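I went to the Gisham games fair on Thursday expecting to be sold something, and I was right. The leaflet promised "100 tables of play". Most of them were shops.

The stand I'd come for was Givik's, who make travel chess sets. Their folding magnetic board was out on a dark wooden table, with the white side set up.

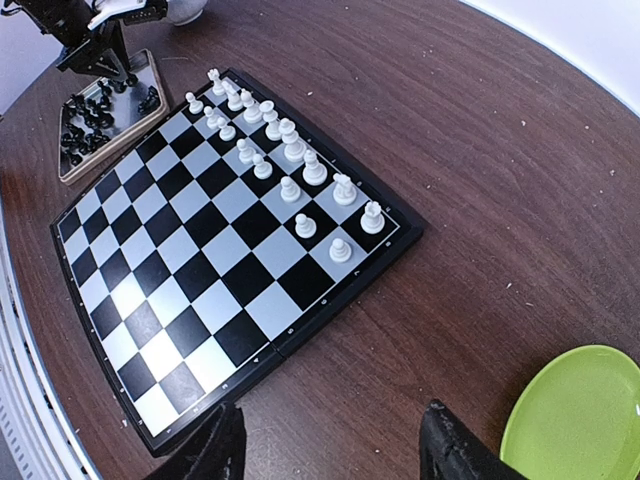
*Photo: Mogens Vigfúsdóttir*

It's a decent-looking thing, I'll give them that. Black and pale squares, a glossy black border, numbers printed small along the edge. The knights look like horses, which can't be said of every cheap set. My doubts are about the hinge. The man on the stand told me it had been opened and shut 545 times in testing. By whom, and how gently, he didn't say. I have owned two folding boards and both went at the seam.

I asked whether the magnets would hold on a train. He said yes, very quickly, and moved on to the price – 16 pounds, or less if you took two. Why would I take two?
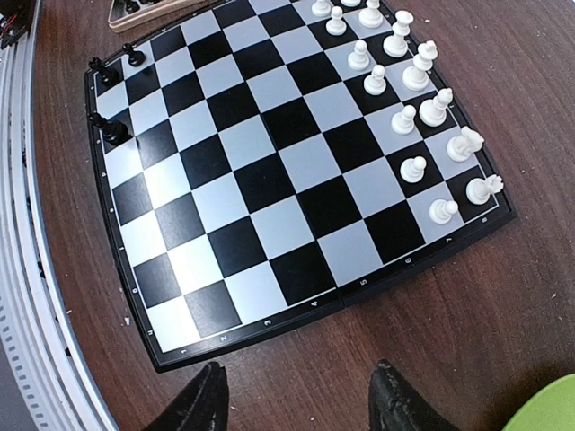 The Gritis stand next door had much the same idea in a zip-up case for 6 pounds more, and a queue for it. I couldn't see what the extra money bought apart from the zip. There was supposed to be a talk on opening play at three by somebody from the Sárközi club, but it began late and was mostly about joining the Sárközi club.

Before leaving I went back to Givik for another look at the coordinates. They're handy for a beginner following a book, if the beginner has good eyes.
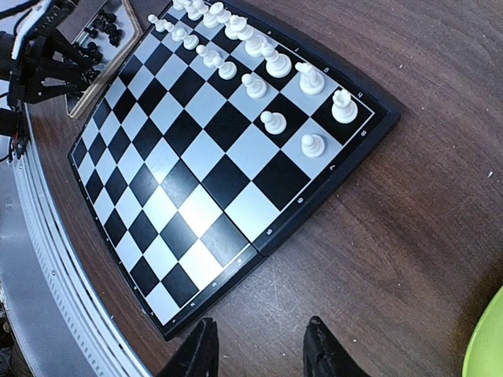 Mogens thought I was being unfair, and said that a travel set only has to survive a holiday and fit in a coat pocket. Perhaps. I didn't try it in my pocket, and I came home without one. Parking was extra.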